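Guest rooms: your questions about cleaning and rubbish

Answers are prepared by Zoia Maksymiv, housekeeping, Praneck Guest Rooms. Last revised in December.

Is my room cleaned every day?
If you stay up to three nights, we clean after you leave. For longer stays we come every second day, between 11 am and 2 pm. Please put the card on the door handle if you do not wish us to enter.

Where do I put my rubbish?
In the black bin. Normally it stands on the carpet near the foot of the bed, but you may move it. Spare bags are in the drawer at reception.

Do you sort the rubbish?
Yes. Plastic bottles and clean cardboard go to the containers in the yard. You can leave them on the floor beside the bin and we will sort them for you. Food wrappers go in the bin.

Will you throw away something I need?
We take only what is in the bin and what is clearly rubbish. Bags, chargers and papers on the sofa or the nightstand we do not touch. If you miss something, please ask for Orest Dovhaniuk at reception the same day.

I spilled something on the carpet. What should I do?
Press it with a dry towel and call us, extension 768. Please do not rub, and do not use your own cleaning product. Crumbs are no problem, we vacuum after every guest.

Is there a charge for a very untidy room?
Usually there is not. We ask 15 euros only when the carpet needs washing with the machine.

Can the sofa be used as a bed?
Yes, it opens for one adult or two small children. Tell us before 6 pm and we will bring a second pillow and blanket.

May I keep the grey throw on the bed while I eat?
Please fold it away first. It has long fringes and they catch everything.

What does the room look like before it is tidied?
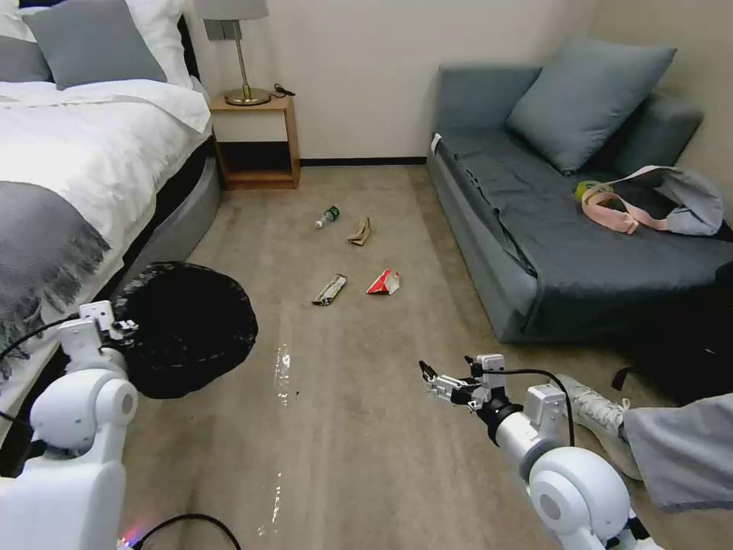
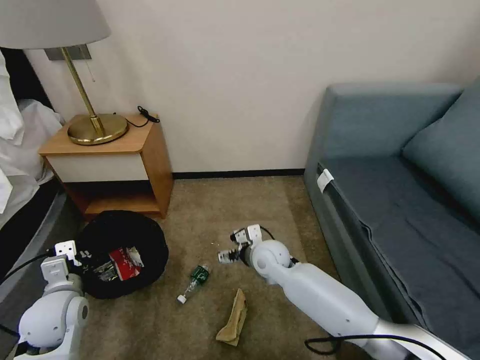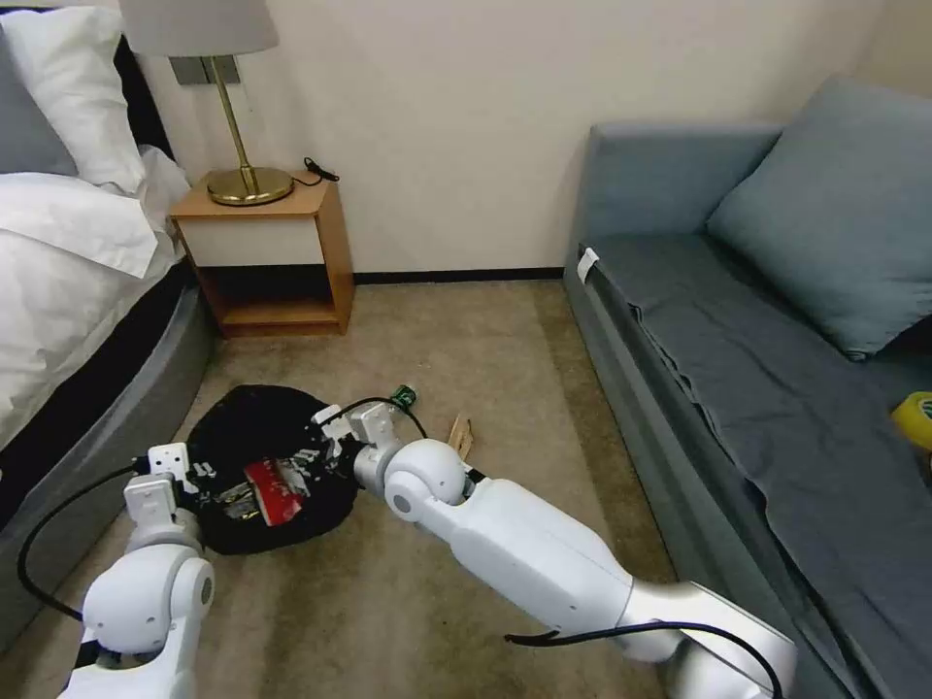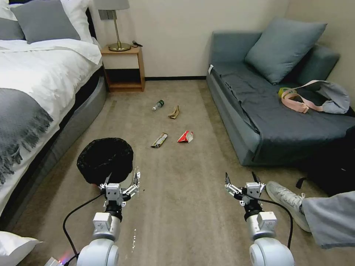 Bedroom with beige carpet, with rubbish still to be collected.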